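Lidmont Opens Sticker Packing Room, Adds Smiley Sheets to School Reward Line

Breltska, August – Lidmont, a maker of paper goods for classrooms and small offices, has opened a packing room on the second floor of its Mallet Street building and will begin shipping its new line of reward stickers to schools this month.

The line is called Callalitz. It includes yellow smiley faces, stars, animals and a set of plain colored dots that teachers can write on. Each design comes on a narrow strip that fits inside a pencil case or a grade book.

Until this summer, Lidmont sent its sticker sheets to an outside packer. Orders took up to 6 weeks to reach schools, and teachers who ordered late in the summer often started the year without them. With packing done in the same building as order entry, the company expects to ship most school orders in 4 working days.

"Teachers told us two things," said Raquel Barreto, general manager of Lidmont. "They wanted a sheet they could hold in one hand while walking between desks, and they wanted it before the first day of class. The strip takes care of the first. The new room should take care of the second."

The smiley face was the most requested design among the 187 teachers who tried early versions of the stickers last spring. It is a round yellow disc with two small dark eyes and a curved smile, printed on a white sheet. Lidmont tested larger faces and faces with added color, but teachers asked for the simple one.

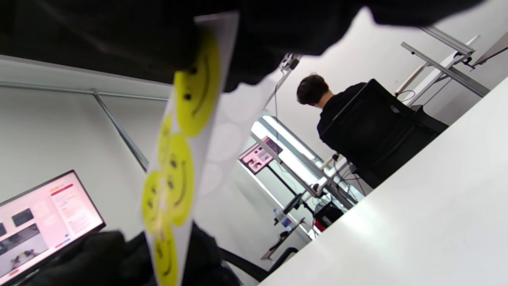

Peeling and Backing

Most of the design work went into the backing. Teachers in the spring trial said stickers on older sheets tore when they were pulled off quickly, and that children under seven had trouble lifting an edge. The Callalitz backing has a smoother coating, and the stickers are cut slightly deeper.

"You bend the strip a little and the edge comes up," said Sorcha Costello, who led product design for the line. "We had first graders try it at a table for a whole morning. They went through a lot of stickers."

The adhesive is meant for paper, card and notebook covers. Lidmont does not recommend it for painted walls or clothing.

Ordering

Schools can order Callalitz strips by the pack or by the carton. Orders received by 2 p.m. will be entered the same afternoon. Schools that took part in the spring trial will receive a free carton with their first order.

A total of 170 schools have placed advance orders. Apolline Tanguy, who manages school accounts, will handle questions about quantities, mixed cartons and delivery dates.

About Lidmont

Lidmont makes stickers, labels, name tags and record books for schools and offices. The company is based in Breltska.

Press contact: Monique Deschamps, Lidmont press office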